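The Flenora kitchen scale has been on our shelves longer than almost anything else at Lulline, and we still get the nicest notes about it! It's a simple white digital scale with a round weighing platform and a little gray-green display, and it's happy to live on the counter all week long (mine shares a corner with the bread box and never complains).

We think it's at its best with dry goods, the beans and lentils and rice that you buy in a big bag and then use a scoop at a time. Soybeans are a lovely thing to practice on, as they pour slowly and you can stop when you like.
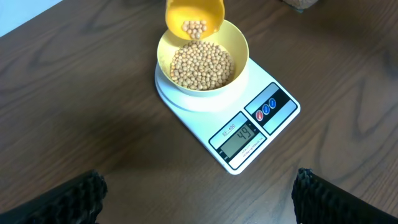
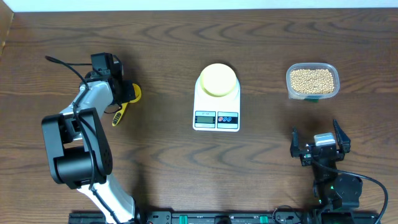 *Kitchen scale on a dark wooden tabletop, with a raised yellow scoop and dried soybeans.*

To weigh into a bowl, set the empty bowl on the platform first, zero the scale, and then pour. Give the number a moment to settle before adding the last few beans.

**In the box:** scale, 2 batteries, folded instruction card
**Warranty:** 3 years
**Item no.:** 1,412

Bowls, scoops and storage containers are sold separately. For orders of 4 or more, please write to Raymonde Fortin at the Stevum shop, and she'll gladly work out the shipping with you.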